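Ticket: Intermittent packet loss on leased wave, Kulcombe to Llewellyn
Status: Resolved
Priority: High
Opened: 14/05/2023
Service: 10G wavelength, protected, handed off on single-mode fiber
Customer: Ravodura
Carrier: Stumora

Original report

We lease a wave from Stumora between our rack in the Kulcombe data center and the carrier hotel in Llewellyn. Since early this morning we have had short bursts of packet loss on it. Each burst lasts a few seconds, then the line is clean until the next one. The interface stays up the whole time. No flaps in the log on either router.

Customers noticed before our alarms did. Voice traffic is the worst affected. File transfers slow down but finish.

Things we have already tried on our side:

Swapped the optic in Kulcombe for a spare from the same batch. No change.
Moved the patch to another port on the same line card. No change.
Cleaned both ends of the patch cord in Kulcombe. No change.
Checked for CPU load and queue drops on both routers. Nothing out of line.

Input errors are climbing on the Llewellyn router only. The Kulcombe side is receiving clean. Please check your path in the Kulcombe to Llewellyn direction.

Update 1, Stumora support

Ticket accepted. We see no alarms on the wave and no light level warnings at either terminal. Please send interface counters from both ends, taken before and after a burst, and the receive level reported by the optic in Llewellyn.

We also need your permission for an intrusive test. The service would be down during the test.

Update 2, Ravodura

Counters attached. Between the two readings the Llewellyn side gained over 1000 input errors, all of them CRC. Kulcombe gained zero. Receive level in Llewellyn is within the range for the optic and did not move during the burst.

We can't give you an intrusive window during business hours. Can you look at the error correction counters on your line cards first? Last time we had this on another route, the line side was fine and the client port was bad, and we lost half a day on a loop test that proved nothing.

Update 3, Stumora support

Line-side error correction is working normally. Corrected errors are low and there are no uncorrected blocks on the working or the protect path. The fault is therefore not in the long-haul section.

On the client port in Kulcombe, our equipment is receiving your signal with no errors. On the client port in Llewellyn we are transmitting to you, and we can't see what arrives at your router. Between our port and yours there are two cross-connects and a patch panel in the meet-me room.

Please confirm who ordered the cross-connect in Llewellyn.

Update 4, Ravodura

We ordered it. It was put in during February when we moved from the old cage. It runs from your panel in the meet-me room to our panel, 16 positions down, then a short jumper to the router. We had no errors on it until today.

We have asked the building's remote hands to inspect it. They are quoting a wait of 8 hours. In the meantime we have moved voice traffic to the backup route by raising the metric on this link. Loss has stopped for voice customers. The rest is still on the wave.

Please keep the priority at High. The backup route is a smaller circuit and it was at 80 percent at the evening peak.

Update 5, Stumora support

Understood. Priority stays at High. We have a field engineer at Llewellyn for other work and can ask for our side of the panel to be checked sooner. This does not need a window from you as long as the patch is not unplugged. The engineer will look at bend radius, labels and strain on the cords.

Update 6, Stumora field

Checked the meet-me room panel. Our cord is seated and the label matches the order. The customer cord next to it was pulled tight across the hinge side of the tray door. When the door is pushed shut the cord is pinched. Opened and closed the door twice with the customer watching the counters by phone. Errors rose both times the door moved.

Did not touch the customer cord beyond lifting it clear of the hinge. It needs a longer one and proper slack in the tray. Door left open for now with a note on it.

Update 7, Ravodura

Confirmed on our end. Counters have been flat since the cord was lifted. We have changed the remote hands request from inspect to replace, with a longer cord routed through the side guide.

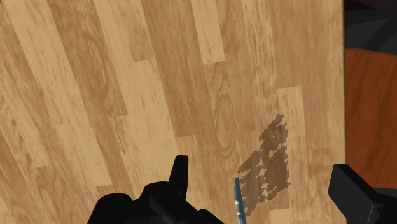 Why did the receive level look normal if the cord was being pinched?

The level shown by the optic is polled at intervals and averaged, and the pinch lasted only as long as the door was moving. A dip that short can corrupt frames and be gone before the next reading.

Update 8, Stumora support

Adding the exchange above to the ticket, as it came up on the call and the customer asked for it in writing.

One more item from the call. The door was being moved by other tenants working in the same tray, which fits the pattern of bursts with clean gaps between them. The building has been told. We have no record of planned work in that tray, so it would not have appeared in any notice from us.

Update 9, Ravodura

Remote hands have fitted the new cord. Link was down for under a minute while they swapped it. Receive level in Llewellyn is slightly better than before. Door closed, counters still flat.

We will leave the metric as it is overnight and move voice back in the morning if the counters hold.

Update 10, Ravodura

No errors overnight. Metric put back to normal and voice is on the wave again. Backup route has dropped to its usual load.

Two requests before you close this:

Please record the tray and door position in the circuit notes, so the next person who opens a ticket on this wave can find it.
Please confirm whether the time counts against the service credit. We accept that the cord was ours, but we'd like the answer on file.

Update 11, Stumora support

Circuit notes updated with the panel, tray and position.

On the credit: the fault was on the customer side of the demarcation point, so the outage clock was not started and no credit applies. There is also no charge for the field visit, as the engineer was already on site.

Closing details

Cause: customer cross-connect cord pinched by tray door in the Llewellyn meet-me room
Fix: cord replaced with longer length and routed through side guide
Carrier equipment changed: none
Configuration changed: routing metric raised on customer router, later restored
Follow-up: customer to check the other cords installed in the same cage move
Ticket closed with customer agreement. Replies to this ticket will reopen it.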